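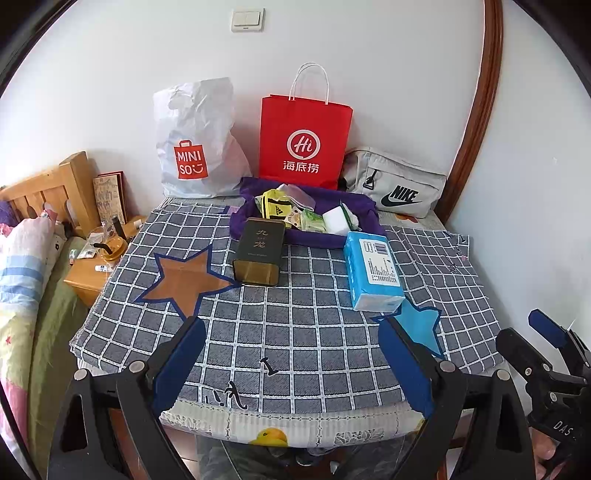 逛厂记 · 纺织 / 开放日

Strebel织造厂开放日，流水账一篇

先说结论：值得去，但是鞋要穿对。我没穿对。

4月1日去的，路上一直担心是愚人节玩笑，因为报名页面做得实在太简陋，就一行字一个表格，填完连个确认邮件都没有。到了Litham下车，看见厂门口真挂着横幅，心才放下来。

怎么去：先坐到Zodlow，再换一趟慢车到Litham。慢车班次少，错过一班就得在站台上干坐。站台没有小卖部，只有一台自动售货机，热饮那排全灭了。出站左转，沿着河走，看见烟囱就对了。烟囱早不冒烟了，留着当地标。也可以坐接驳小巴，我去的时候小巴已经开走，所以走路。路不难走，就是河边那段泥，二月涨过水，听说一直没修。

报名：免费，网上填表，二月开始放名额。我是二月底才看到，还有。旁边一位大姐说往年现场排队也能进，今年不行了，要核对名字。

人比想的多。门口小黑板写着当天登记了213人，分批进，每批一个带队师傅，发耳机。我那副耳机左边不响，换了一副，右边不响。算了，将就。

先看原料间

纱筒。一墙的纱筒。棉的多，也有棉麻混的，角落里几架子羊毛，说是给另一家代织的。师傅让大家摸，同样是棉纱，粗梳和精梳摸起来差很多，粗梳的毛茸茸，精梳的滑，捻在手指上有一点凉。价钱也差。问差多少，师傅笑笑不说，说每个月都变。

有个讲究以前不知道：纱进来不能马上用，要在回潮间里放着。太干了织的时候断头多，静电也大，飞毛满天。回潮间闷，进去眼镜全白了，什么也没看见就出来了。

原料间墙上贴了一张很旧的等级表，棉花长度、成熟度、杂质，用毛笔字抄的，边上有人拿铅笔改过好几处。问能不能拍，可以拍。拍糊了。

整经和浆纱

这一段我觉得最好看，可是带队的走得最快。

整经就是把很多很多根纱从架子上拉下来，平行地卷到一根大轴上。说起来一句话，站在那看是另一回事，纱从架子那边过来，像一层很薄的水，灯一照会闪。断一根机器就停，挡车工过去找，找到了手指一搓一绕，打个结，剪掉尾巴，又开了。整个过程我还没看清。问她练了多久，她说刚来时候在家拿缝纫线练，看电视也打，吃饭也打。

她让我们试。给了一块小板子，上面钉着断头。我打了半天打成一个死疙瘩，她看一眼说这个过不了筘。筘就是那个像梳子的东西，纱要从缝里过，结大了就卡。

浆纱热，味道像煮米汤。其实就差不多是煮米汤，以前真的用淀粉，现在淀粉里加别的。厂里用的助剂桶上写着Drolteris，一摞一摞码在墙根。浆的作用是给纱穿一层衣服，不然在织机上来回磨，毛都磨出来了。织完还得退掉，退干净了布才软。有人问那为什么不直接不浆，师傅说你可以试试，半天断头能断哭你。

浆槽旁边温度很高，不让久站。带小孩的直接绕过去了。

织造车间

吵。先发耳塞，海绵的，捏扁了塞进去等它涨开。耳塞和耳机不能同时戴，所以这一段没有讲解，全靠比划和墙上的牌子。进车间前在走廊里讲一遍，出来再讲一遍，中间靠自己看。

车间里80台织机，开着的大半。剑杆机居多，也有喷气的，单独隔一间，因为更吵，也因为要控湿度。地面震，从脚底板一直震到膝盖，我的鞋底薄，走一圈脚都麻了。所以开头说鞋。要穿厚底，还要防滑，地上有油。

看布从机器前面一点一点出来，很慢。比我以为的慢得多。机器那么吵，动作那么快，布就这么一点一点往下走。在走廊里师傅讲，同一台机器，织厚的和织薄的，一天出来的长度能差好几倍，密度越高走得越慢，所以买布不要光问多宽多长。

格子布是这家的老本行。色织，先染纱后织，跟印上去的格子不是一回事。分辨方法教了好几个：翻过来看反面，色织两面基本一样；抽一根纱出来看，整根都是一个颜色；再看格子跟布边平不平行，印的容易歪，色织的歪也是整块布一起歪，是后整理没拉正。照片里那种深灰底白格子最常见，也最显毛病，白线稍微弯一点眼睛就抓到了。师傅说做素色的睡得着觉，做深底白格的睡不着。

还有一个词叫纬斜，就是横的那个方向歪了。做桌布的人最怕这个。铺上去对着桌沿一看，一头多一头少，客人就退。厂里有专门的整纬机，一排灯照着，过去的时候自动纠，纠不过来的人再上手拉。

验布间

到这里安静了，耳塞可以摘。我觉得整个开放日最值得站的地方就是这，结果只给了很短时间，后面一批已经在门口等了。

验布台是斜的，下面有灯，布从上往下走，验布的人坐着看，手边一叠小贴纸，看到毛病就贴一张在布边上。毛病有很多名字，我尽量记了：断经、双纬、稀弄、跳花、油渍、结头、飞花织入。飞花织入最有意思，别的颜色的纤维飘过来被织进去了，一小点，蓝的或者红的，在白布上像个虫子。可以拿镊子挑，挑出来以后再用针拨一拨，就看不出来。

现场让大家找毛病，一匹布放上去，慢速走，谁看见谁举手。我举了两次，一次是影子，一次是我自己眼镜上的毛。旁边一个小女孩全找到了，得到一块边角料。

验布的人说最好的光是阴天北窗，灯再好也差一点。还说连续看久了会看不见，要起来看远处，所以窗外那排树不让砍。厂里为了停车想砍过，验布间的人都不同意，就留下来了。

评分方法讲了一下，按毛病大小扣分，一匹扣多了就降等。降等的布去哪，一部分打折卖，一部分裁成抹布，一部分做样品册。打折那部分就在后面的小店里，所以大家讲到这突然都很认真。

花边间

本来不在路线里，临时加的。一间小屋，老式花边机，平时不开，开放日开一会儿给人看。花边我一直以为是织出来的，原来有好几种做法，有织的，有编的，有在底布上绣完再把底布化掉的。最后这种听着像变魔术。底布是水溶的，绣好丢进热水，布没了，只剩线。镂空的叶子啊花瓣啊就是这么来的。小时候家里电视机上盖的那块，缝纫机上盖的那块，冰箱上那块，多半都是这个路子。

老太太们在这间走不动了，全围着。有个人从包里掏出自家带的一块旧的，让师傅认，师傅翻来翻去说是机绣的，年头不短，洗得都薄了，不要再漂白，再漂就酥了。

保养的话记了几句：带花边的桌布不要脱水，毛巾卷着吸；熨要反面熨，下面垫厚一点，花才鼓；收的时候不要叠死，卷起来，隔一阵换个方向。有黄渍先泡，不要上来就搓。印花的和花边拼在一块的那种更麻烦，印花那头怕泡，花边那头不泡不干净，师傅说要么就勤洗，别等它黄。

样品室

上二楼。楼梯窄，一上一下要侧身。样品室存了将近3,000块布样，从建厂到现在，每块一个硬纸卡，写年份、纱支、密度、客户。抽屉随便拉，手要先洗，门口有水池。

我拉了几个抽屉，早年的颜色真好看，那种砖红和墨绿，现在很难看到。师傅说不是染不出来，是没人订。中间有一段时间全是格子，各种格子，大格套小格，后来一段全是米色。再后来又回来格子。他说你就等着，什么都会回来，就是等的时间不一定。

有块布卡上写着“退”，旁边写了很小一行字，大概意思是客户嫌太像床单。可是织得很漂亮。拍了照，回来一看反光了。

样品室里还能自己动手，一张小木织架，经纱已经穿好，给你一把梭子和几团剩纱，织一条书签。每人5块钱，收的是材料费。我织了一条，边是歪的，越往上越窄，因为手紧。老毛病，织围巾也这样。坐我对面的织得特别松，中间能看见缝。我们俩要是匀一匀就好了。

剪纱头那个剪刀特别好用，弹簧的，没有指圈，捏在手心里。问哪里买，说小店有，后来去看已经卖完。
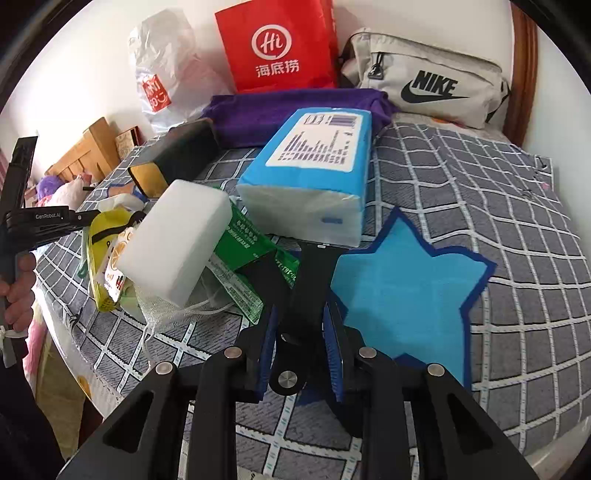 小店那个纱剪下午会补货的，你走太早了，我快关门再去，架子上又摆出来一排。还有一点要补充，降等布不要光看上面那层，底下压着的才是刚验下来的，上面的都被翻过好多遍了。书签那边人多，建议先去二楼再回来看车间，他们不管顺序，只要耳机还回去就行。

谢谢，补得很及时，贴上来给大家看。顺序这个我真不知道，我老老实实跟着队走的。纱剪明年再说。

接着讲小店

在厂房背后，原来是仓库，铁门推开一半。按重量卖和按米卖两种，按重量的都是零头，装在大筐里，自己翻。按米的在架子上，要请人剪，排队。

零头筐里好东西不少，但是要有耐心，还要会认。我认不太出来，就用刚学的办法，翻反面，抽一根纱。旁边人看我抽纱以为我在搞破坏，解释了一下，然后她也开始抽。

买了什么：
一块米白底细蓝格，够做两个靠垫套
一卷棉织带，本来没想买，便宜
几块厚的，打算当锅垫
一袋碎布头，回来发现一半是一样的

没买后悔的：一块墨绿的，跟楼上样品室那个绿很像，当时想着再转一圈回来拿，回来就没了。凡是逛这种店都会犯这个错，每次都犯。

付款只有一个口子，前面的人买了整匹，推着小车，挪得很慢。现金和扫码都收，袋子另算，最好自己带。自己带的时候带结实一点，布比看上去沉得多，我那个纸袋提绳在路上勒手勒得不行，最后是抱着走的。

吃饭

厂食堂对外开，餐券在门口买。一荤两素一汤，米饭随便添。荤菜是土豆烧肉，土豆很多。汤是紫菜汤，烫，味道正好。食堂桌布就是自家厂织的，洗得发白了，摸着特别软，比小店里卖的新布还舒服。坐我旁边的几个人也在摸桌布，互相看一眼，都笑了。一桌子人吃着饭摸桌布。

不想吃食堂的，出门往镇上走也有面馆，我没去，不好评价。

还有染整那边

染整在河对岸，另外一个院子，要过桥。开放日只开一部分，能看到染缸外面和烘干那一头，打样间隔着玻璃看。打样间让我站了很久，就是一小杯一小杯地配颜色，配好染一小缕纱，干了对色卡，不对再来。对色有个灯箱，按一下换一种光，同一缕纱，换个光就跟色卡不是一个颜色了。师傅说跟客户吵架多半是吵这个，客户在店里看的，厂里在窗边看的，谁也没错，就是灯不一样。所以现在都先讲好用什么光看。

污水怎么处理也有人问，问得挺细的。带队的说了池子、分几级、多久测一次，给看了墙上当月的记录。我不懂这个，就照实写他给看了。池子那边没带去，说在修栏杆。

染整院子里有棵很大的泡桐，还没开花。

零碎

厕所在食堂旁边，车间里面的不对外。
小孩能进，车间那段要大人牵着，长头发要扎起来，围巾要摘掉。我的围巾就是在这时候摘的，放在寄存处，走的时候差点忘记。
车间里不能拍视频，照片可以，别开闪光。
助剂那一带有味道，鼻子敏感的快点走过去。
轮椅能到一楼大部份地方，二楼样品室上不去，没有电梯。问过，说可以把抽屉端下来几个看，要提前讲。
回程慢车最后一班不算晚，看好时间。我是跑着赶上的，抱着布跑。

有几样想看没看到：穿综没看到，说那天没有要换的品种；老的提花机在，可是盖着布，等零件。师傅说零件早没人做了，得找人照着旧的磨。纸板的花版倒是摆出来一串，打满了眼，可以摸。我摸着那些眼儿想像它织出来是什么花，完全想不出来。问是什么，翻到背面有字：牡丹。

回来洗了新布，按教的，先冷水泡，不加东西，泡完水有点浑，那是残的浆。泡了两遍才软。缩了一点点，幸亏没先裁。大家买了也先别裁，先下水在说。

靠垫套还没做，布叠在椅子上。织带拿去捆了窗帘，挺好。锅垫做了一个，针脚就不拍了。

下次开放日什么时候没问到，门卫说看网上。那个网上就是开头说的那一行字一个表格，隔一阵刷一下吧。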